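From: Noel Sison
Date: Mar 25, 2026
Subject: Re: [Trusholm] Pollier auto tuner at the base of the vertical

Wayne Lambert wrote:
> Has anyone here put the Pollier remote tuner out at the feedpoint
> instead of in the shack? The leaflet says it will match "any wire
> on any band" and that the loss in the coax then stops mattering.
> I have a 9 metre vertical at the bottom of the garden and I'm
> tempted. The Surham one costs more and seems to do the same job.

Wayne,

I'd be careful with "any wire on any band". Nine metres is close to a half wave on 20, so the impedance at the base will be very high there, and that is where small tuners start to struggle. It may well show you a nice low SWR. So does a dummy load.

My own Pollier, serial 2261, went out in December. It tunes 40 and 30 without fuss. On 20 it hunts for ages, settles, then hunts again the next time I key up. On 80 it finds a match, but I was two S-points down on my old loaded wire, going by reports from the same stations on the same evening. I don't call that proof, but I'd want to see some figures from the makers before I believed the leaflet. 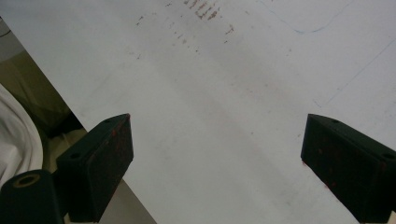 The other thing the leaflet skips over is the ground. I started with two radials and the match looked lovely, which should have worried me more than it did. With roughly 20 laid on the grass the SWR got worse and the signals got better. If you only have the one earth rod, spend your money on wire first and see where that gets you.

As for the Surham, I haven't used one. Policarpio on the 40 metre net swears by his, but he also has a salt marsh behind the house, so I don't know how much of that is the tuner.

Two questions before you order anything. How long is your coax run, and what is it? If it's a short run of decent stuff and you mainly work 40, the loss you're trying to cure may be less than a dB — and I doubt you would hear the difference at the far end.

Also, how would you feed it DC? Mine takes its 12 volts up the coax and I had to add a choke at the shack end to keep the noise out.

73
Noel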